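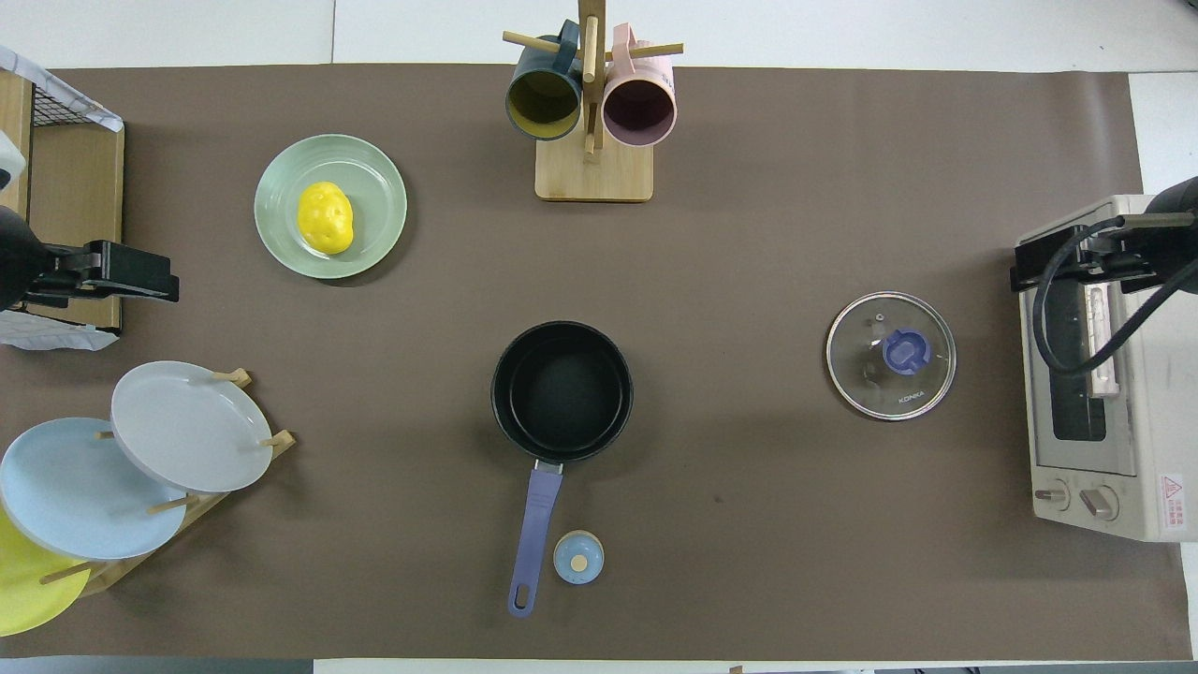 Heledd Morgan says a mug tree is the one thing on her counter she would save in a fire, and that anybody who talks against them has never lived with a shallow cupboard. She wrote that to me after the April version of this talk, and I have kept it as my opening because the room usually agrees with her. Let them agree. Pause. Then start.

I'm against most counter storage. I'm going to spend my time tonight being unfair to it, and after that Ngọc Cao gets ten minutes to be unfair to me.

Leave the slide up. Say what we're looking at only as far as it helps: two mugs on a wooden stand, a saucepan, a glass lid, a plate, a toaster oven. It's a small kitchen's worth of stuff on one table. Ask people which of these they'd put away and which they'd leave out. Hands up for each. Don't comment on the hands.

PART ONE. THE MUG TREE

What it claims: it saves space. I have doubts.

A mug in a cupboard takes up the width of a mug. A mug on a tree takes up the width of a mug plus the gap to the next one plus the post plus whatever clearance you need to get it off without clipping its neighbor. Look at the two on the slide. They hang close together, one on each side of the post. Pretty. Now imagine every peg full and one hand holding a kettle.

What it really does is move the mugs from a place you can't see to a place you can. Fine, but call it that. Display is a perfectly good reason. The teal one with the mustard inside is a good-looking mug, and if I owned it I might want it out too. (They will laugh at this. Move on.)

The hygiene argument. People tell me mugs hanging mouth down stay cleaner. Cleaner than what? Than mugs standing mouth up on an open shelf, sure, I'd believe it. Than mugs in a closed cupboard? I have asked this question at three of these evenings and got back a lot of confidence and no answer. Grease in the air doesn't only fall. If your tree lives near the stove, run a finger around the outside of the mug you use least. That's my whole evidence and you can collect your own tonight.

Where I give ground: renters with no cupboard over the counter. Anyone whose shoulders don't like reaching up. Khôi Nông put it well in the Clornville session, that a thing you can reach is worth more than a thing you can fit. I've stolen that and will keep stealing it.

PART TWO. LIDS

Slow down here. This is the part people came for whether they know it or not.

The pot is easy. Pots stack, pots hang. This one has a hole at the end of its long purple handle, so it could go on a hook tomorrow. The lid is the trouble. It's round and glass, with a knob sticking up in the middle, so it won't lie flat under anything and nothing will sit flat on top of it.

Things people have sold me for lids:

Wire racks. The lids lean. Then they lean the other way. Take one out and the rest shift.

Stick-on hooks inside the cabinet door. I bought the Graltham ones. Lasted till the weather turned. I won't say more than that, they may have improved.

The Donier pull-out. Works, I admit it. Costs you a whole drawer's height for a few lids, and you need a cabinet deep enough, and if you had a cabinet that deep you wouldn't be at this talk.

Turning the lid upside down on its own pot. Free. Looks a bit silly. The knob goes down inside, another pan can sit on the rim if you're not fussy, and the lid is never lost, as it lives with its pot. I've done it for years. My sister says the kitchen looks like it's waiting for somebody to come back and finish. She's right and I don't mind.

Expect Nazma Wanigasekara to bring up chips and scratches. She did last time. My reply: put a cloth between them if the pan is one you love. I'm not going to pretend I've tested it.

PART THREE. THE TOASTER OVEN

Ask who has one. Ask who used it this week. Wait out the silence, it's a useful one.

I'm softer on these than people expect. If it replaces the big oven for small meals, it has earned its place and should stay plugged in. If it's where you keep the bread, then you own a bread box with a control knob.

The test I use is boring. Put a bit of paper on top of it and make a mark every time you turn it on. Do it for 28 days. No cheating and no toast made out of guilt. At the end, look at the marks and decide for yourself what number would justify the space. I don't hand out a number. The magazine version of this test gives you one, and I have never found out where they got it.

Same test for the mug tree, if Heledd's here. One mark per mug taken down.

PART FOUR. MATS

Short. Skip if we're running over.

A mat under everything is sold as protecting the surface. A big brown one, like this, also hides a good many crumbs. When did you last lift yours? I asked some 40 people that in a hall in Shibata Street and the honest ones looked at their shoes.

I'm not saying get rid of it. Lift it when you clean. A mat nobody lifts makes the counter dirtier than no mat would, and I'd put money on that even though I can't prove it.

PART FIVE. WHAT I'D DO WITH THIS TABLE

Point back at the slide.

Pan on a hook. Lid on the next hook if its knob will catch on anything, otherwise on the pan, upside down. Plate in the cupboard with its relatives. Toaster oven on probation. Mug tree: two mugs don't need a tree, they need two hooks. Put them under the shelf and get the base back.

Somebody will say the tree is there for the mugs you haven't bought yet. Yes. That's my complaint about it exactly.

Little loose things, like the round light-blue knob by the pan handle: find what it belongs to or give it one jar with the others. One jar. When it's full, you tip it out and be hard on it.

HAND OVER TO NGỌC

She has her own slides. She'll say I ignore looks and that people cook more in a kitchen they like standing in. I think she may have a point about the second half. Don't say so until questions.

Questions till the lights go. Thu Giáp has the sign-up sheet for the cupboard visits, and people should write down the depth of their shelves in inches or we can't do anything with it.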